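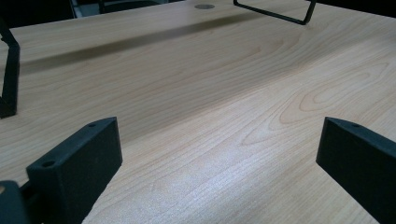
How do I get rid of a dull patch on a secondhand desk without making it worse?

Posted in Home and Furniture by plirnley_apt4

I bought a used desk for my apartment in February and have been using it every day. The top is a pale wood color with a clear finish. I don't know if it is real wood or a printed surface. The seller told me it was a Kiltier but there is no label on it anywhere, and the drawer hardware is plain.

There is a patch to the left of where my keyboard sits that feels slightly tacky when my forearm rests on it. It also looks duller than the rest when the lamp is on. I have tried a damp cloth, then dish soap and water, then a furniture spray I already had under the sink. The spray made the whole top look better for a day and then the patch came back, and now it picks up dust.

Things I would like to know:

Is the finish coming off, or is something sitting on top of it?

How can I tell what the top is made of?

Is it safe to sand one area by hand? A neighbor gave me a partial pack of sandpaper, so it would cost me nothing.

I paid $50 for the desk, so I don't want to spend $100 on products for it. I also rent and have no garage or balcony, so anything with strong fumes is a problem. I can move the desk to the middle of the room and open two windows.

Edited to add: the edges of the top are rounded at the front and square at the back. The underside is a flat tan color and feels a little rough. There is one screw hole near the back left leg that goes into the top and I can see crumbly stuff in it.

3 replies

maple_and_oak_262

Put the sandpaper away until you know what you have. The crumbly material in the screw hole is very likely particleboard. That means the top is either a thin sheet of real wood glued on or a printed plastic layer. If it is printed, sanding will go through the pattern and you can't put it back. If it is real veneer, you have a little more room, but a beginner with a hand block can still go through it in a few strokes near an edge.

To find out which, look at the back edge, where it is square. Use a flashlight. On veneer you can usually see pores if you look closely, and the grain on the face won't repeat. On a printed top the same figure often shows up again somewhere else on the surface, and it has no pores, or has pressed-in ones that don't line up with the pattern. Drag a fingernail lightly across it. Printed tops tend to feel the same in every direction.

As for the tacky patch, where your arm rests is the usual place for it. Skin oil and hand lotion build up there over months, and the previous owner may have been sitting in the same position. Dish soap should have taken off some of it. The furniture spray probably added to the problem. Many of them leave oil or silicone behind, and that is what the dust is sticking to.

What I would do:

Stop using the spray.

Take everything off the desk and dust it dry.

Mix a small amount of dish soap in a bowl of warm water. Wring the cloth out hard. You don't want water getting into that screw hole or into any seam, and particleboard swells when it gets wet and stays swollen.

Wipe the whole top, then wipe again with plain water, then dry it with a towel right away.

When that is dry, put a little mineral spirits on a white cotton rag and test it on the back corner. Wait 10 minutes. If the corner looks the same as before and the rag shows only grime, do the tacky area. Rub lightly and keep turning to a clean part of the rag. Low-odor mineral spirits is sold at any hardware store and a small can is cheap. Open both windows, keep it away from the stove and anything with a pilot light, and let the rags dry flat outdoors or on a windowsill before you throw them out.

If the patch is still soft after that, the finish itself has broken down. That happens on older lacquered tops. On a printed top it is much less common, so if yours turns out to be printed, I would expect the cleaning to work.

Do not use acetone or nail polish remover. It will dissolve lacquer on contact.

dee_hullavance

I had the same thing on a dining table and used vinegar and it was fine. Half vinegar, half water. Smells for a while. I never did find out what the table was made of. You could also just get a desk mat, they have them at the discount store and then you don't have to look at it.

thirdshiftfixer

Agree with the first reply on most of it. I'd be careful with the vinegar. It is mild, but on an old finish it can leave its own dull area, and then you have two problems. Test in a corner first if you use it.

A desk mat over a tacky spot is a bad idea until the spot is clean. Some mats have a soft vinyl backing, and the plasticizer in the vinyl can soften a finish. I did this on a Veres writing desk I had in college. I lifted the mat when I moved out and it took a strip of the finish with it. If you want a mat, get felt or cork backing, and wait a few days after cleaning before you put it down.

On the dull look, check it with the lamp in a different position before you decide how bad it is. Any smooth top has a shine in one spot depending on where the light is and where you are sitting, and the area next to it looks flat by comparison. Move the lamp to the other side and look again. If the dull area stays put, it is on the desk. If it moves with the lamp, part of what you are seeing is only reflection. The tackiness is a better guide than the look of it.

If you clean it and there is still a dull area but it isn't sticky anymore, and it is real wood, a thin coat of paste wax will even it out a lot. Put it on with a soft cloth, let it haze, and buff it off. Wax does very little for a printed top and you can skip it there.

Last thing, fill that screw hole. A bit of wood glue pushed in with a toothpick will hold the crumbs together and keep water out the next time you wipe it down.

plirnley_apt4

Thanks. I looked at the back edge with a flashlight and I think I see pores but I'm not certain. I'm going to do the soap and water again tonight and buy the mineral spirits on my way home tomorrow. No sanding for now. I'll glue the hole too.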